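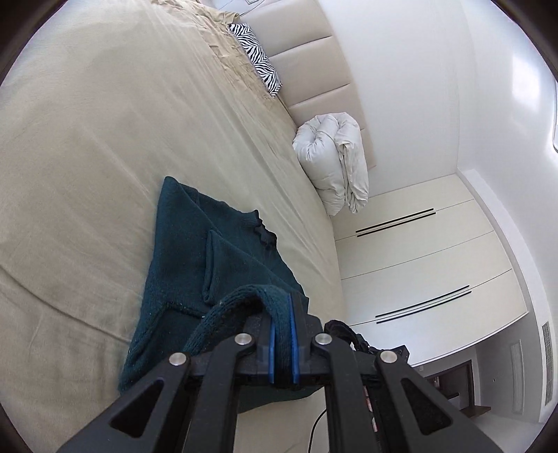 Teal sweater on the bed, one part of it pinched in the gripper's blue finger pads.

Print this page | E-mail this page

Teaching a Gripper to Fold: Tips From a Doubter

The Peltel handout says anyone can show a machine how to fold laundry in 15 minutes. I don't buy it. My notes from February show 52 tries on sweaters, and I threw out plenty. If you're going to bother:

Smooth the sheet first. Wrinkles catch the finger pads, whatever Lusa says about "any surface."

Pinch knits at a hem or cuff. Grab the middle and you drag the whole thing with you.

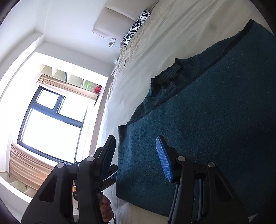 Go slower than you would with bare hands, and stick to one folding order. If you do the left sleeve first, do it first every time. Mixed habits make a muddle no software is going to sort out for you.

Keep the cable off the clothes.

Stop when your wrist aches. My last tries of the day were always the sloppy ones.

Will it ever fold my sweaters by itself? Ask me after another 60.

E-mail this page to a friend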